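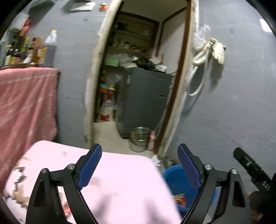 Home
Shopping Tips
Lighting
Kids' Rooms
Contact

How to Buy a Night Light Online Without Getting Stuck With a Dud

I have bought a lot of night lights. Two kids, one long dark hallway and a weakness for late-night shopping will do that to you! Some were great, a couple went straight back, and one was so bright that my daughter asked if it was morning. So when my sister-in-law Rehema Obura asked me how to pick one for her new baby's room, I started typing her a message and it got so long that I figured I might as well put it up as a page.

Step 1. Decide what the light is for

I know, I know, you want to look at the cute ones first. But a light for feeding a baby at 3 a.m. is a different animal from a light that throws stars on the ceiling for a five-year-old who won't settle. For feeding you want something dim and warm that you can switch on with one hand. For the ceiling kind you want a timer, and a motor you can't hear (more on that in a minute). Write down the one job you need it to do and keep that next to you while you shop.

Step 2. Read the title, then ignore it

Listing titles are stuffed with every word the seller could think of. Romantic, baby, party, bedroom, Christmas, all in one line. Skip down to the specs and look for these:

- how it gets its power (batteries, USB, or a wall plug)
- whether the plug or cable comes in the box
- the color of the light, usually "warm white" or "cool white"
- whether it has a timer, and how long it runs
- the size, with a number and a unit

Go get a ruler for that last one. I once ordered a moon lamp that looked like a basketball in the listing and it came out the size of an orange. The measurements were right there on the page and I hadn't read them.

Step 3. Check the color of the light

Get warm white if the light is going to be on while anyone is trying to sleep. Cool white looks crisp in a listing and pretty harsh on a nursery wall. If you're buying one of the color-changing ones, find out if it remembers the last color when you turn it off. The Urio one we had didn't, so every single night it started up in bright blue and I had to click through the whole rainbow to get back to amber. In the dark. With a baby on my arm.

Step 4. Look for the word "quiet" in the reviews

Anything that rotates has a little motor in it. Search the reviews for "noise," "hum," "click" and "grinding." One person complaining, fine. Five people complaining, move on. Our Avside projector has a soft whir that my son likes, but my daughter can't stand it, so go by your own kid here.

While you're in there, sort the reviews by newest. Sellers sometimes swap in a different version of a product under the same listing, and the glowing comments at the top may belong to the old one.

Step 5. Find out where it ships from

Scroll until you see the shipping line, and look at the delivery window as well as the price. I ordered a star projector from a shop called Skosatport in October 2018 thinking it would be here for a birthday, and it showed up well into November. Nothing wrong with the lamp - I just hadn't looked at the dates. Check who pays for return shipping too, because sending a cheap lamp overseas can cost more than the lamp.

Step 6. Do the battery math

A light that runs on batteries looks cheaper until you've fed it for a winter. If it's going to be on all night, get a plug-in or a USB one. Save the batteries for travel lights and push lights in closets. For a little kid's room, make sure the battery door closes with a screw, and pass on anything that uses button batteries behind a loose cover.

Step 7. Test it the day it comes

Please don't leave it in the box until the party! Open it, plug it in, and let it run for 50 minutes in the room where it's going to live. Then:

- touch the case and the plug, and send it back if either one is hot
- turn off every other light and lie down where the kid will lie down
- try the timer, and wait for it to shut off
- put the cord out of reach, especially near a crib

Keep the box until your return window closes. Mine go on top of the wardrobe.

Rehema went with a plain little Flullton in warm white, by the way. My friend Faith Massawe has the same one in her bathroom and says the dimmer is a bit stiff, so give it a good firm turn the first few times.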